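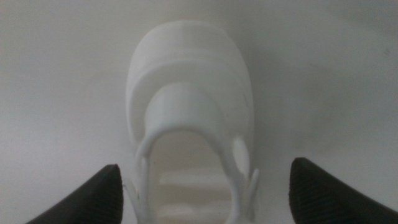

*White plastic on a pale gray-white surface.*

# What do people call "white"?

So my project was about paint names, and yes, I picked it because I was repainting my bedroom and got totally stuck in the white aisle! I took 11 chips from two brands, Curnus and Dovura, cut off the printed names, and put them in an online survey. People typed in whatever they'd call each one. I ended up with 3,256 answers, way more than I'd planned on reading (it ate most of March).

"Cream" won by a mile, even on chips Curnus sells as gray. Food names were everywhere: milk, rice, yogurt, one very firm "mayo." Only nine answers matched the real name on the chip, and seven of those were for the same one, Dovura's Eggshell.
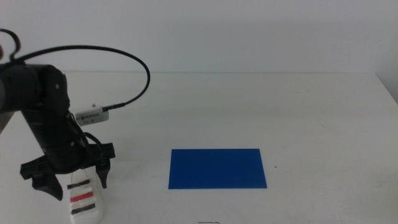

*Matte black against a white tabletop.*

My big problem was screens. A chip that looks warm on my laptop looks kind of blue on my phone, so I can't say everybody was judging the same color. I'd do it again with real chips in a room with one lamp. I'd also ask people if they'd painted anything lately, since I think that changes the words they reach for.

My bedroom is still half primer.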